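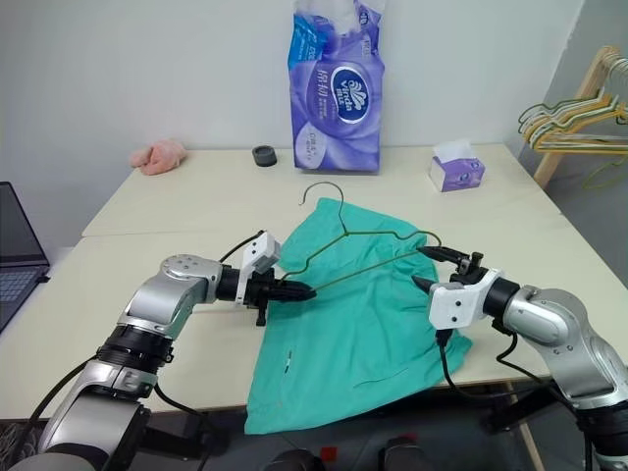 Hanger bench, both arms on the green garment.

Software catch-up, Lema project, July

At the table: Kaisu Peltonen, Arne Brinkmann, Aroha Nepia, and me (Saqib Bangash) typing. Kauko Jääskeläinen dialed in from Vurnavthorpe and dropped off twice, so his bits are a little thin. Sorry Kauko!

1. Last month's notes
Fine with everybody. Arne wants it written down that he did fix the log rotation. He did.

2. Grasp planner
Kaisu took us through the new branch. We had 452 attempts in the log and she has been through the lot by hand (heroic, I'd have written a script and gotten it wrong). Most of the bad ones come from the planner picking a point on the shoulder of the hanger where the wire and a fold in the cloth look like the same edge. She wants to score the ends of the hanger higher and the middle lower. Arne thinks that just moves the trouble to the sleeves. We went back and forth on this for a good while and agreed to try it on the old logs first, before it goes anywhere near the arms.

3. Wrist cameras
Left and right timestamps drift apart over a long run, up to 40 ms by the end. Aroha says it's our driver and I say it's the hub - we have a small bet on it. She'll put a counter in the driver and we'll look at the numbers together. Until then please restart the camera node between runs, yes, every time.

4. Two-arm timing
The wait step between the arms is still a fixed sleep. I don't like it, Kaisu doesn't like it, and it's been in there since Korkine. Kauko has a version that waits on gripper state and he'll push it once the tests pass. At the moment 3 of them don't. He was explaining why when the line went.

5. Replay tool
Arne showed the new scrubber and I love it! You can finally drag both arms along one timeline. Aroha asked for joint torques underneath, and Arne said maybe.

6. Anything else
Drerkerley want a build they can run without our license server. Parked.

To do
Kaisu - rescoring on the old logs
Aroha - driver counter
Kauko - gripper wait, plus the failing tests
Arne - torque plot, if there's time
Me - swap the hub, tidy the launch files

Finished at 11:20.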